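Consejos para grabar voz e instrumentos en casa

Publicado el 5 de enero de 2022

Una habitación normal sirve para grabar maquetas, locuciones y hasta un disco entero si se cuidan unas cuantas cosas. Los consejos que siguen salen de la experiencia en el cuarto de trabajo de Wiroj Tanasarn, donde se grabaron las 16 canciones de Klinhom y la mayor parte de lo que ha publicado el sello Jundis. Están ordenados tal como conviene hacer las cosas, desde la elección del cuarto hasta la copia final.

Elegir la habitación

Entre dos cuartos parecidos, es preferible el que no sea cuadrado. Las paredes iguales enfrentadas refuerzan siempre las mismas notas graves y luego no hay manera de quitarlas en la mezcla. Un dormitorio con cama, armario y cortinas suele sonar mejor que un salón vacío.

Antes de decidir, dé una palmada en el centro y otra en cada esquina. Si se oye un eco metálico, hará falta tapar al menos una de las paredes enfrentadas. Compruebe también qué ruidos entran de la calle y a qué horas. En casa de Wiroj el ascensor se oye hasta las 8 de la tarde, así que las voces se graban después.

Mantas, estanterías y alfombras

Las mantas gruesas de lana absorben bien los agudos. Cuélguelas separadas unos dedos de la pared; pegadas hacen mucho menos. Un par de palos de cortina y unas pinzas bastan, y se desmontan en un momento.

Una estantería llena de libros de distinto tamaño rompe los rebotes en la pared del fondo. No alinee los lomos. La alfombra debe cubrir el suelo entre el micrófono y el músico. Las hueveras de cartón no sirven de nada, acumulan polvo y arden con facilidad.

Para los graves hace falta volumen. Dos sacos grandes de lana o un colchón viejo de pie en una esquina dan mejor resultado que cualquier espuma fina.

Colocar el micrófono

Para la voz, empiece a un palmo y medio de la boca, con el filtro antipop a medio camino. Si las eses molestan, gire un poco el micrófono hacia la barbilla. Si la voz suena hueca, acérquese.

Para guitarra acústica, apunte al traste doce y no a la boca de la caja. Con cuerdas nuevas conviene tocar un rato antes de grabar, hasta que dejen de desafinarse. En un amplificador pequeño, levántelo del suelo con una silla y coloque el micrófono a medio camino entre el centro y el borde del altavoz.

El pie de micrófono se afloja con el uso. Una vuelta de cinta de teflón en la rosca evita que vaya bajando durante la toma.

Cables y mesa de trabajo

Los cables de audio y los de corriente deben ir por lados distintos de la mesa. Si tienen que cruzarse, que sea en ángulo recto. Un zumbido grave y constante viene casi siempre de ahí o de haber conectado los aparatos a enchufes diferentes. Una sola regleta con toma de tierra para todo el equipo resuelve la mayoría de los casos.

Enrolle los cables alternando una vuelta por encima y otra por debajo, sin pasarlos por el codo. Duran años más y no se retuercen al extenderlos. Una tira de velcro en cada extremo y un trozo de cinta de color cerca del conector ahorran mucho tiempo. En nuestro caso, rojo para micrófonos, azul para instrumentos y blanco para auriculares.

Sobre la mesa deje solo lo necesario para grabar. El teclado del ordenador se queda delante de la silla, y el cable sobrante va detrás o debajo, sujeto con una brida que no apriete.
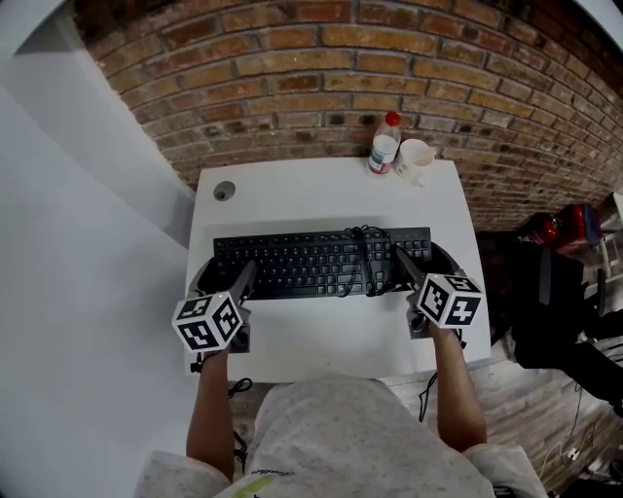 Niveles de grabación

Pida al músico que toque la parte más fuerte de la canción, no la introducción. Ajuste la ganancia para que los picos queden en torno a la mitad alta del medidor, sin llegar nunca al rojo. Si se graba a 24 bits no hay ninguna necesidad de apurar.

Deje el nivel fijo durante toda la sesión y apúntelo en una libreta junto con la distancia al micrófono. Cuando hay que repetir una frase en otra ocasión, esas dos cifras valen más que cualquier ecualizador. La libreta de Grusix, que se grabó en octubre, todavía se consulta.

Ruidos que se cuelan

Apague la nevera si está cerca, y ponga las llaves de casa dentro de ella para no olvidarse de volver a encenderla. Quítese el reloj y las pulseras. Las sillas que crujen se arreglan apretando los tornillos y, si no basta, con un poco de cera en las juntas.

El ventilador del ordenador se nota mucho en las tomas suaves. Aleje la torre con cables más largos o póngala detrás de una puerta entornada. No la encierre en un armario sin ventilación.

Grabe también un trozo de silencio de la habitación al empezar cada sesión. Sirve para tapar cortes y para limpiar el ruido de fondo.

Auriculares y descansos

Use auriculares cerrados para grabar y baje el metrónomo al mínimo que el músico pueda seguir. Muchos cantantes afinan mejor con una oreja descubierta; en ese caso, silencie ese lado. No grabe voces más de 6 tomas seguidas. Agua del tiempo, sin hielo, y diez minutos de pausa.

Nombres de archivo y copias

Ponga a cada archivo el título, el instrumento y el número de toma, en ese orden y sin acentos. El proyecto Costotcombe terminó con 378 archivos, y los que se llamaban «Audio» a secas hubo que escucharlos uno por uno.

Haga la copia antes de recoger los micrófonos. Un disco externo en casa y otro en un lugar distinto. Abra una pista cualquiera desde la copia y escúchela entera antes de borrar nada del ordenador.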